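Cotton jersey, shrinkage and the dryer

The washer in my basement is a Matine front loader with a cycle counter in the service menu. It reads 1,662. Most of those cycles were cotton T-shirts, and I have been trying to work out why the old ones are all wider than they are long.

Jersey is a weft knit. The yarn runs across the fabric in loops, and each loop is pulled long in the finishing plant so the cloth comes off the roll flat and even. That stretch is stored in the fabric. Water swells the cotton, the yarns can slide past each other, and the loops move toward a rounder shape. The body of the shirt gets shorter. Width changes less, and on some shirts it grows.

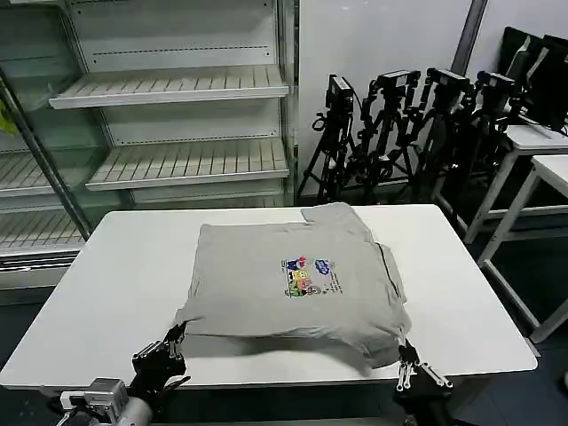
Heat gets most of the blame, but tumbling matters at least as much. A shirt dried flat in a warm room keeps much of its length. The same shirt in a drum gets dropped over and over while it is damp, and every drop gives the loops another chance to relax. Once the cotton is dry they lock up again in whatever position they have reached.

My dryer is a Flisen, vented, with 3 heat settings. The manual lists them as low, medium and high and gives no temperatures. The moisture sensor is a pair of metal strips inside the drum, below the door. Dryer sheets leave a film on the strips and the machine then stops early, which I cleared with white vinegar and a cloth.

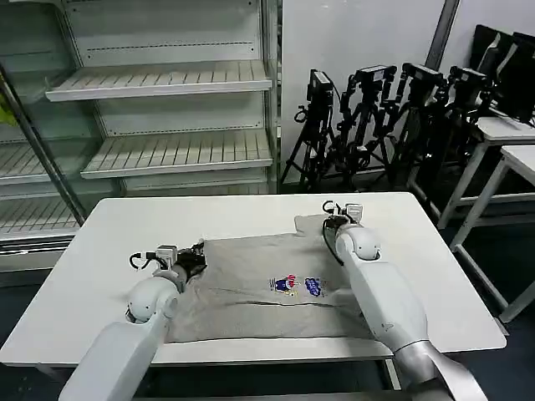
For the test I bought 5 identical shirts from Getholm, heather, medium, and marked two points on the back of each with laundry pen, one below the collar and one above the hem. Measurements were taken flat, after an hour at rest, with a steel rule. Cloth tape stretches. I didn't trust mine after checking it against the rule.

Two shirts went on the rack, two went in the dryer on medium, and one was never washed. The dryer pair lost most of their length in the first 2 cycles. After that the change per cycle was smaller than I could measure with confidence. The rack pair are still creeping.

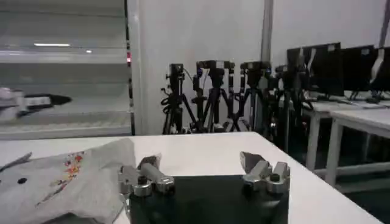

Last updated: January

Detergent was Reinholz unscented powder throughout, cold water, spin at the second-lowest setting. I didn't vary any of it. Spin speed is probably worth a separate run.

Side seams are another matter. If the knit was cut slightly off grain, the whole tube twists as it relaxes and one seam ends up toward the front. One of the dryer shirts has done this. Ironing it square works until the next wash.

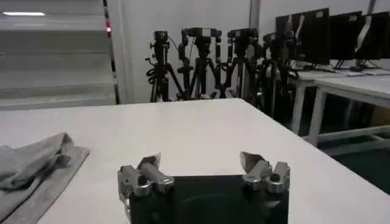
Gripper with both fingers open.

Pulling a damp shirt lengthwise before hanging it recovers part of the loss. I hold the shoulders in one hand and the hem in the other and pull slowly, then smooth the side seams. The gain lasts through wearing and is gone again after washing.

Next on the list is a polyester blend, same marks, same rule.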